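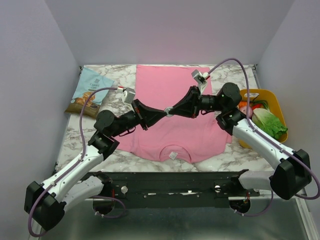

Camia Garment Care
Call for Participants: Folding and Garment Handling Study

Camia Garment Care invites adult residents of the Kwok district to take part in a paid study of how people lay out, inspect and fold everyday clothing at home. The study is carried out jointly with the Sumon Center for Household Work and will inform a printed folding guide for laundry staff, care homes and families.

Background

An earlier survey by the Sumon Center collected 1,874 responses on household laundry habits. Respondents agreed on very little about the T-shirt. Many fold it face down with the sleeves brought in first, many fold it in half along its length, and a fair number roll it. The survey asked people what they do. The present study will observe the work itself, at a table, with ordinary cotton shirts.

What participation involves

Each participant attends one session of 70 minutes at the Fovine Building, second floor. At the start of the session, a staff member will explain the procedure and collect the signed consent form. Participants will then be asked to:

Lay a T-shirt flat on the table, face down, and smooth it by hand.
Check the collar, the sleeves and the side seams for loose threads, specks and small items that should not go into a drawer with the garment.
Fold the shirt in their usual manner.
Repeat the task using a method shown on a printed card.
Complete a short written questionnaire.

Speed is not measured. Participants should work at the pace they would keep at home.

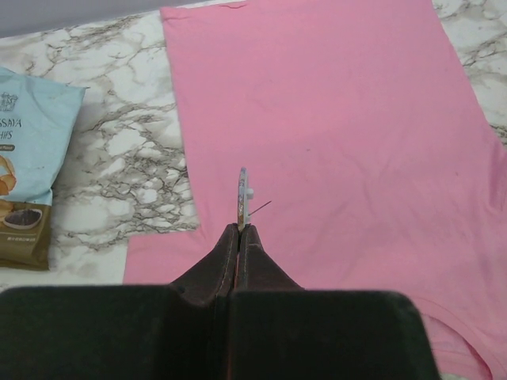
Do I need to be good at folding clothes to apply?
Applicants of every level of skill are welcome, including those who seldom fold laundry.

Who may apply

Applicants must be 18 or older and able to stand or sit at a table for the length of the session. A seated place is available on request. Applicants must be able to read short instructions in English. Current employees of Camia and members of their households are not eligible. Persons who completed the Sumon Center survey may apply in the usual way.

The garments

All shirts are supplied. They are plain, light in weight and laundered between sessions. A plain color has been chosen so that creases and marks on the cloth can be noticed at normal working distance. Participants are asked to remove bracelets and large rings before handling the fabric. Persons with a known sensitivity to laundry detergent should state this on the application form, and shirts washed in water only will be set aside for them.
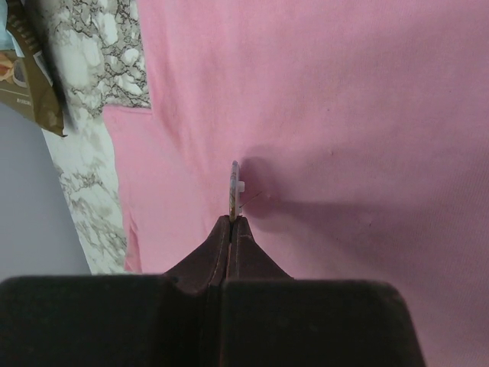
Pink T-shirt fabric behind a small, thin item held on edge.

Inspection of the garment forms a separate part of the questionnaire. Participants will be asked where they look first, whether they turn the shirt over, and what they do with any item they come across. Answers may be brief.

Payment and expenses

Participants receive a single payment of 200 dollars at the close of the session. Local bus fare is refunded on presentation of a ticket. Participants may withdraw at any time without giving a reason, and payment will then be made for the part of the session completed. 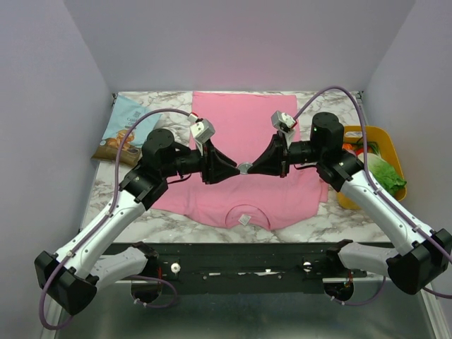 Sessions are held in the morning and afternoon from March onward, with the last session beginning at 4 p.m. Applicants may state a preference, and every effort will be made to meet it. Those offered a place will receive a letter of confirmation with directions to the building and a copy of the consent form.

Privacy

Questionnaires are stored under a number and kept apart from names and addresses. Results will be published in summary form only.

How to apply

Application forms are available from the reception desk of the Fovine Building and from all Camia Garment Care branches. Completed forms should be returned to either location in a sealed envelope marked Folding Study, Reference 269. Incomplete forms will be sent back to the applicant. Places are assigned in order of receipt, and applicants who cannot be placed will be added to a waiting list unless they ask otherwise.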